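Ticket: arm stops short of the far edge of the table
Project: Bai (shared workshop build, simulation side)
Opened by: Chantal Cormier
Picked up by: Jianhua Yan
Status: open, workaround in place

Chantal, 9:40

Hello all, and sorry for the long message, but I'd sooner put everything in one place than have you chase me for it. I'm running the Bai arm in the simulator before we let the real one loose on the bench, and it has started giving up on long reaches. Anything near its base is lovely. Ask it for something towards the back of the table and it sets off quite happily, gets most of the way, slows to a crawl and then sits there until the planner times out at 3000 ms. No error, only "goal not reached" in the log.

I tried it 25 times with the same target and it failed on 23 of them. The two that worked looked no different to me. I've restarted everything, put the old gripper file back (no change) and made myself a cup of tea, which helped me more than it helped the arm.

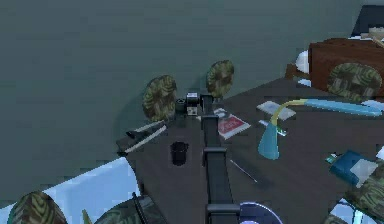

Bai at full stretch, gripper among the bits at the back of the table.

The flat red card or small book just to the right of the gripper is the one I'd like it to pick up. The thin rod or pen nearer the middle of the table has never given me any trouble, so I don't think it's the grasping code.

Jianhua, 11:15

Thanks Chantal, that's a really helpful write-up. My first thought was that the planner had taken against one of the cushions behind the table, so I switched off collisions for all of them and ran your target again. Same stall, I'm afraid, so we can leave the cushions in peace.

Next I looked at the joint limits. Kaiwen tightened the elbow in April after the cable snagged on the real arm, and the new value went into the simulator as well – quite rightly, but the reach table was never worked out again. The planner still believes it can go further than the elbow will let it.

Could you lower the reach setting by 3 cm, move the red target towards you by the same amount and try again?

Chantal, 14:05

Done, and it got there on every run I had time for, so thank you! It would still be nice to have the back of the table again one day, as that's where everything ends up.

Jianhua, 14:30

I'll rebuild the reach table this evening and ask Kaiwen whether the elbow can have a little of its travel back now the cable has been rerouted. Leaving this open until he's had a look.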